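**Ticket 4000: desktop shuts itself off, still open**

Hi again, Delia Herrera here, picking this back up after the holidays. Quick recap for whoever gets it this time (last time it was Gervasio Quiroga, who was lovely!). My Kornska desktop has been switching itself off since December. No blue screen, no warning, just click and it's dark.

What I've tried so far:

- Different wall outlet, then a different power strip. Same thing.
- Rolled back the graphics driver like Gervasio said. It ran fine for a whole evening and I got my hopes up, then it died while I was doing my taxes.
- Cleaned out the dust. There was a LOT of dust, we have two cats.
- Ran the Fagerlund memory test overnight. It finished with no errors, so I guess the memory is okay?

The one pattern I've found is heat. I left the temperature window open in the corner of the screen and it sits near the bottom of the scale when I'm just doing email, but the last number I saw before it quit was 83. It also seems to go quicker when the fan is being quiet, and I'd expect that to be the other way around. 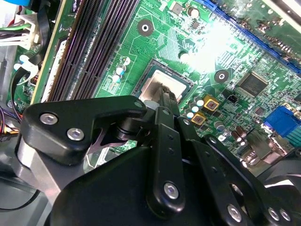
I did go into the BIOS and the fan was set to "silent," with 60 as the point where it's supposed to speed up. I changed it to "standard" last night and I've had one shutdown since then, so it's better but not fixed. Should I be redoing the thermal paste? I've never done it and I'm a little nervous, but I'll give it a go if you send me steps (the ones on your help page are for the older model). If it needs to come in, I can drop it at the Drondside store any morning before ten.

Delia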